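### 3.2 Bottle return in small towns

Households in Felton and Szabo were asked to keep a log of the plastic bottles they bought and threw away during November. Of the 204 households that signed up, 90 sent back a complete log. Most bottles held cleaning products or cooking oil, and few were rinsed before they went in the bin.
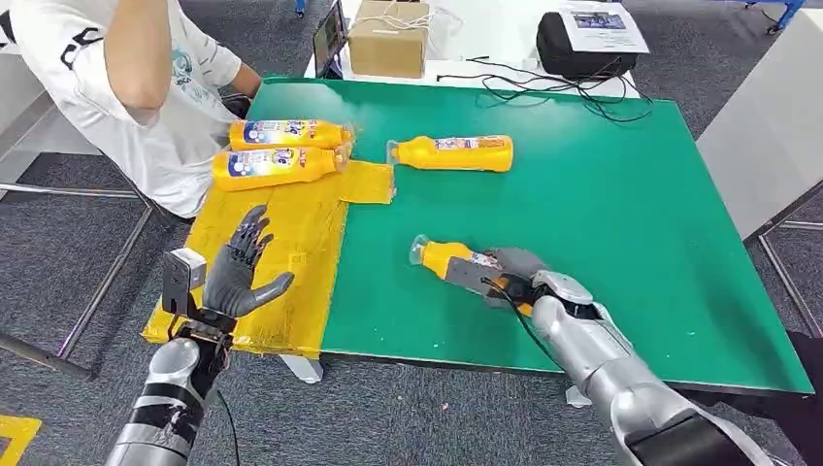 **Figure 4.** Yellow plastic bottle with a clear cap and a printed label.

Caps were a common source of doubt. In Szabo, 22 households left them on, while the town's leaflet asked for them to be removed. Seidel found the same confusion in Prultum, where the rules had changed twice. We did not correct the logs for bottles shared between neighbors.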